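Getting a Small Drama Workshop Ready in One Afternoon: My Tips

I run drama workshops for kids and adults in whatever hall will have us, and most of my week goes on props, floors, costumes and tea. I've picked up a fair few tricks for all that, so I finally typed them up.

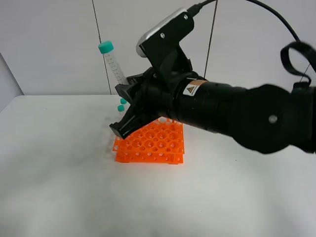 Marking out the floor

Use cloth tape, never the shiny brown packing kind. I learned this in the Rilldale church hall, where I spent an entire evening on my knees with a butter knife and a hair dryer trying to lift brown tape off a varnished floor. Cloth tape peels up clean if you pull it low and slow, back over itself. If a bit of gum stays behind, rub it with a dab of cooking oil on a paper towel, leave it a minute, then wash with dish soap. Wash it twice! Oil on a floor plus teenagers in socks is asking for trouble.

I fold the last half inch of every strip under itself so there's a tab to grab later. It saves my fingernails.

For stage edges I use white, for furniture spots I use yellow. Pick any two colors you like, but write down which is which on the lid of the tape box or you'll have a very confused cast.

Props that survive a group of ten-year-olds

Paper scrolls and letters: brush both sides with cold black tea, lay them flat on a rack to dry, then iron them under a dish towel. They come out stiff and crackly and look wonderful from the back row. Make three times as many as you need. Somebody will always crumple one for effect (usually in the first run-through).

Foam swords: wrap the blade in a layer of stretchy bandage before you paint it. Paint straight on foam cracks the first time two knights get carried away. My friend Borislav Ristić taught me that one, and his swords from the Praltach summer show are still going.

Glass bottles: I don't use them. Plastic ones with a coat of thinned white glue and a few drops of food coloring look just like old green glass under lights. Let the glue dry overnight standing upside down on a stick, otherwise it all pools at the bottom.

Costumes without a washing machine

Between sessions I spray the armpits and collars with cheap vodka and water, half and half, in a little mister, and hang everything by an open window. It takes the smell right out. Try it on an inside seam first if it's silk or anything dark.

Velcro down the back beats buttons every time for quick changes. Close it before it goes in the bag, though. I once pulled out a lace shawl, a wool cape and a pair of tights all stuck to the same king.

Hems in a hurry: iron-on tape is fine for one show, but a long running stitch is nearly as fast and you can rip it out in seconds for the next, taller Juliet. Safety pins I keep on a loop of ribbon round my wrist.

Greasepaint on a collar comes off with dish soap, worked in dry with an old toothbrush, before any water goes near it.

Scripts

Print on one side only, with a wide left margin, and punch the holes yourself. The blank page facing each sheet is where all the notes end up. I've got one 346-page monster from a community play in Grosenard, and the only reason it held together is that I stuck a strip of cloth tape down the edge of the first and last pages before punching.

Give everybody a pencil – a pencil, please, because blocking changes and pen doesn't. I buy a box of 20 and get back maybe half.

The tea table

Set it up as far from the costume rail as the room allows. Mugs with names on masking tape cut the washing up to almost nothing. If the hall urn tastes of old pennies, boil it once with a good splash of white vinegar, empty it, then boil plain water and throw that out too.

Edin Angelovski, who teaches the adult voice class, swears by warm water with a slice of ginger and no milk before a long warm-up. I was doubtful, I'll admit, but I've come round to it. Slice the ginger at home and carry it in a jam jar, it keeps in the fridge for days.

Packing up

Pack by scene and leave the sorting by type for home. One bag per scene, label on the handle, list inside. The Gashi bags I bought years ago have a clear pocket on the front that takes an index card, but a freezer bag pinned to the side does the same job.

Last thing, walk the room with the lights on full and look under the chairs. So far this November I've come home without two left gloves and a crown, and the crown was behind the radiator the whole time.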